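Glassware and Small Lab Tools: Frequently Asked Questions

Lamlow Teaching Supplies, customer help pages
Last reviewed 2022-10-05

These are the questions we get most often from schools, home learners and small workshops that buy beakers, watch glasses, tongs and test tube racks from us. If yours isn't covered, write to Divina Yap at the help desk and mention your order number if you have one.

Which beaker size should I start with?

For most bench work a small beaker is enough. People tend to buy too large. A big beaker with a little liquid in the bottom is awkward to pour from and takes up room on the table. If you are only ordering one size, pick the one that your usual volume will fill about halfway. That leaves room for stirring and for tilting the beaker without spilling.

Are the lines on the side of a beaker accurate?

They are good enough for a general idea of how much is in there. Use a graduated cylinder or a pipette when the amount matters. We get a few returns each year from customers who compared a beaker with a cylinder and found a difference. The difference is normal and we don't treat it as a fault.

Can I put a hot beaker straight down on the table?

Put it on a heat-resistant mat or a ceramic tile. Wood and most plastic tops will mark, and a cold or wet surface can crack the glass. Check that the beaker is borosilicate before you heat it at all. Ours are, and the product page says so. Soda-lime glass from a kitchen store is fine for holding colored water and should stay off the burner.

What is a watch glass for?

Mostly two things. You can lay it over the mouth of a beaker to keep dust out and slow down evaporation, or you can set it on the table and use it as a shallow dish for a small sample. Teachers also use them to let a few drops of a solution dry out so the class can look at the crystals.

If you want it as a cover, buy one a little wider than the beaker. The curved side goes down.

Do I need crucible tongs if I already have beaker tongs?

Yes, if you use crucibles. The two are shaped differently. Crucible tongs have long thin arms and narrow tips, and they are made to hold a crucible or its lid. They don't hold a beaker safely. Beaker tongs have wide curved jaws, often with a rubber or heatproof sleeve. We sell both, and Ronaldo Malabanan in our packing room asks that you read the listing title twice, as these two are the items most often ordered by mistake.

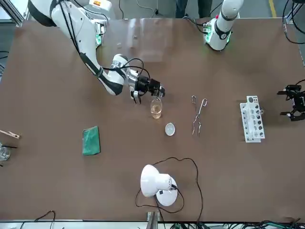 The other thing we are asked about tongs is where to put them down. Lay them flat on the table within reach, arms closed, with the handles toward whoever will use them. Don't stand them up in a beaker. The weight of the handles will tip it over.

How should I lay out the table before a session?

Keep the middle of the table for the piece you are working with. Put the rack to one side, where your sleeve won't catch it on the way past. The watch glass should sit away from the edge, as clear glass lying flat is easy to miss and easy to sweep onto the floor. Anything you won't use in the next step can stay in the box.

Yoon-hee Nam, who wrote our Bratton starter kit booklet, sets her table up in the order of the work, left to right. Left-handed students can reverse it.

Plastic, wood or metal: which test tube rack is best?

Plastic racks are light, easy to rinse and don't rust. They are what we recommend for schools. Check the temperature limit before you put one in an oven or an autoclave, because it varies with the type of plastic. Wooden racks look nice and are steady, but they stain and swell if they are left wet. Coated wire racks drain well and are good for drying. Once the coating chips, they will rust at that spot.

Will my tubes fit the rack?

Measure the outside diameter of the tube, including the lip, and compare it with the hole size on the listing. A tube that rattles in its hole is usable. A tube that has to be pushed in isn't, and it will break sooner or later when somebody pulls it out.

What can I use for practice instead of real chemicals?

Water with food coloring works for pouring, measuring and transferring. Yellow and orange show up well through clear glass and are less likely to stain than red or blue. Weak tea does the job too. Label the container even if it is only water, and don't drink anything that has been in lab glassware.

How do I clean beakers and watch glasses?

Wash with warm water and a little plain dish soap, using a soft brush. Rinse with tap water, then again with distilled water if you need them free of spots. Let them air dry. A watch glass dries best leaning against something on a folded towel. Scouring powder scratches the surface, and scratched glass is more likely to break when heated.

A brown or yellow film that won't wash off usually comes from iron or from old tea. Soak the piece overnight in white vinegar and rinse it well.

When should I throw glassware out?

When it has a chip on the rim, a star-shaped crack in the base or a deep scratch. Wrap it in newspaper, tape it up, write "broken glass" on the outside and put it in the trash. Lab glass shouldn't go in with bottles and jars for recycling, as it melts at a different temperature.

My delivery arrived broken. What do I do?

Send a photo of the piece and of the box to Lilibeth Enriquez in customer service within 9 days. You don't need to send the broken glass back. We'll ship a replacement with our next dispatch or refund the item, whichever you prefer.

Do you sell to individuals?

Yes. There is no minimum order. Orders over $60 ship free within the mainland states. Schools can order on account once the form has been approved, and approval takes 3 working days.

Do you have discounts for large orders?

We do for orders above $2,000. Detlef Hellwig handles those quotes and will need a list of item numbers and quantities. Prices on a quote hold until the end of the following month.

Are the Hestutetti racks coming back?

The white ones are back in stock. The tall version is expected in February. We don't take deposits, but you can leave your email address on the product page and we'll send a message when they arrive.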